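Gripper bench notebook – February, started 9:40 in the morning

Handheld comparison continued, flat fingers against the padded ones. Setiawan mount on both units, camera in the usual spot over the wrist. Ningsih has the second unit and I have the first, and we swap after lunch so that neither of us gets to blame the other one's trigger hand.

Plan for the morning was cartons on the wooden table, tall ones especially, because Melur asked very nicely for tall ones and I had promised her last month and then forgotten all about it. Sorry, Melur!
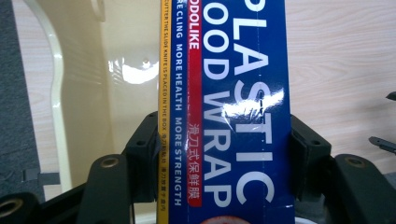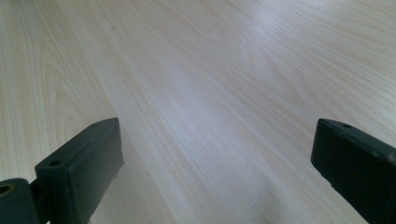 Wrist camera views, food wrap box in the fingers and the bare gap.

First, the thing I most want to remember. Long thin cartons are much more sensitive to where you pinch them than I had been giving them credit for. If I take one low down and bring it upright, the top wants to lean whichever way my wrist leans, and the fingers let it, very politely, a little at a time. Take it at the middle and it behaves beautifully, but then the carton fills so much of the view that you lose the table behind it and have to steer by what little is left at the sides. I went back and forth on this for most of an hour and filled a page with arrows that I can no longer read.

Ningsih's feeling is that we should pinch low and accept the lean. Mine is that we should pinch at the middle and move the camera back. We had a friendly disagreement about it over the last of the ginger cookies and decided to record both, which is how we settle most things in here.

Numbers so far: 47 carton grasps with the flat fingers, of which 2 were drops. Both drops were mine and both were on the way down, when I eased off the trigger before the base was flat on the table. I don't think the fingers had much to do with it. I've written them in as drops all the same, with a note, because Amirul will go through the log later and he is (rightly) suspicious of anybody who tidies up after themselves.

The padded fingers, the Rodholm ones, go on this afternoon. I had them on for a few minutes yesterday just to check the fit and they felt lovely and soft on the squeeze, but the left one sat a hair proud of the right and the tips met crooked. Wahyudi thinks it's the spacer. I think it's the spacer too, but I would like to measure it before I go filing things, having learned that lesson on the old Vellow arm in a way that is still brought up at birthdays.

Glare. Shiny packaging under the overhead lights is a nuisance, and I'd like us to stop treating it as a surprise every single time. With a coated carton close to the lens you get a white patch that eats part of the printing, and the patch slides around as the wrist turns, so a label you could read a moment ago has a hole in it. The pale tabletop gets its own share of haze as well. Exposure is locked at 200 on both units at the moment. I tried letting it float for a few passes and liked it even less, because then the whole table changes brightness whenever a dark finger swings through, and Aiman's matching step hates that more than it hates a bit of glare. So it stays locked. What I would like to try is turning off the front row of lights and seeing whether the rest is enough. Somebody please remind me where that switch is – I know it isn't the one by the door, because I plunged poor Wahyudi into darkness with that one.

About the empty passes. Aiman asked for more of them, open fingers over clear table, nothing in the gap, and I grumbled a bit because they are dull to do and they make my forearm ache. But I sat with him at his screen for a while and he walked me through why he wants them, and I'm a convert. He uses them to work out where the fingertips sit in the view on each unit, and with a plain surface behind them the dark edges come out so cleanly that he hardly has to touch anything. He found that my unit and Ningsih's don't agree. The tips on mine sit a little lower, which probably means the mount has crept down since we tightened it. That would explain a thing I had been putting down to my own clumsiness, namely that I keep closing slightly short of where I mean to. It's a great comfort to have hardware to blame for once.

So, new habit, and I'm writing it in big letters on the whiteboard too: one empty pass at the start of each session and one after every finger swap. Hold open, move slowly, keep the tips in view the whole time. It takes no time at all.

Frames kept from the morning after Aiman's first sort: 664. That's fewer than I had hoped for, but he threw out everything where the fingers were moving fast enough to smear, and looking through the rejects I can't argue with him on any of them. I do rush when I'm hungry.

Melur came by at 11:20 and had a go herself, which was a treat. She is left-handed and holds the grip much further back than either of us, and her wrist stays straighter for it. Her upright holds were steadier than mine, I have to say. I've asked her to come back after lunch and do a proper set with both finger types, and she said yes if there is coffee.

For this afternoon:
Measure the Rodholm spacer before anything else (calipers are in the Girnosstead box, under the cable ties).
Retighten my camera mount, mark it with a paint pen, then an empty pass.
Padded fingers, same cartons, same pinch heights as the morning, low and middle.
Melur's set.
Ask Amirul whether he wants the lean written down as an angle or just yes or no. I would much prefer yes or no.

3:15, quick addition. Spacer was indeed the trouble, the left one is thicker. Wahyudi is cutting a new pair, so padded fingers will have to wait for tomorrow and Melur is doing her set with the flat ones. Coffee is on.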